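받는 이: 독서 모임 메일링 리스트
제목: Re: 다음에 읽을 책, 그리고 전자책 파일 문제

안녕하세요. 답장이 늦어서 죄송합니다. 한국어로 긴 글을 쓰는 것은 아직 시간이 많이 걸립니다. 틀린 표현이 있으면 편하게 고쳐 주십시오.

지난번 메일에 이렇게 쓰셨습니다.

> Jarnevach 출판사의 고대사 총서 중에서 카르타고 편을 다음 책으로
> 하면 어떨까요? 종이책은 820쪽이라서 들고 다니기 어렵습니다.
> 그래서 전자책으로 읽고 싶은데, 무료로 받을 수 있다는 사이트가
> 검색에 많이 나옵니다. 그런 곳에서 받아도 괜찮습니까?
> 그리고 Tóth 번역본과 Kovorton 판 중에서 어느 쪽이 좋습니까?

먼저 무료 사이트에 대해서 말씀드리겠습니다. 저는 권하고 싶지 않습니다. 저도 작년에 한 번 그런 곳에 들어갔습니다. 책 제목과 소개 글은 서점의 것과 똑같았지만, 단추를 누르니까 회원 가입 화면이 나왔고 그다음에는 카드 번호를 넣으라고 했습니다. 저는 거기에서 창을 닫았습니다. 저자와 번역자의 권리 문제도 있으니까 우리 모임에서는 정식으로 파는 파일이나 도서관 대출만 이용하면 좋겠습니다.

Pinddale 도서관에서는 전자책을 빌릴 수 있습니다. 대출 기간은 24일이고 한 번 연장할 수 있습니다. 다만 동시에 빌릴 수 있는 사람이 2명뿐입니다. 그러므로 먼저 읽으신 분은 기간이 남아 있어도 일찍 반납해 주시면 감사하겠습니다.

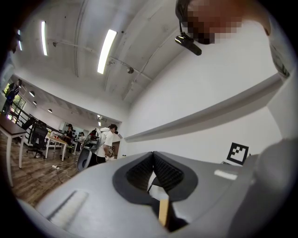
회색 손잡이형 그리퍼와 검은 패드

판본에 대해서는 제 의견이 조금 복잡합니다. Tóth 번역본은 문장이 짧고 저 같은 외국인에게 읽기 쉽습니다. 그렇지만 주석이 책의 맨 뒤에 모여 있고 전자책에서는 본문과 연결되어 있지 않습니다. 주석을 찾아갔다가 돌아오는 것이 꽤 번거롭습니다. Kovorton 판은 주석이 각 장의 끝에 있고 지도도 더 많습니다. 문장은 좀 딱딱합니다. 특히 2장의 해상 무역 부분은 제가 세 번 읽고 나서야 이해했습니다.

두 판본은 쪽수가 서로 다르니까, 토론할 때는 쪽수 대신 장과 절의 번호로 말하면 좋겠습니다. 첫 모임의 범위는 서문부터 3장까지를 제안합니다. Kovorton 판으로는 거의 66쪽입니다. 서문은 앞 책을 읽은 독자를 생각하고 쓴 것 같아서, 어려우시면 1장을 먼저 읽으셔도 됩니다.

한 가지 여쭤볼 것이 있습니다. 사람 이름의 표기가 두 판본에서 다릅니다. 하나는 라틴어식이고 하나는 페니키아어에 가까운 것 같습니다. 혹시 대조표를 가지고 계신 분이 있습니까? 없으면 제가 12월 모임 전까지 만들어 보겠습니다. 그런데 제가 만들면 한글 맞춤법은 다른 분이 꼭 확인해 주셔야 합니다.

모임 시간은 지난번과 같이 저녁 7시로 알고 있겠습니다.

감사합니다.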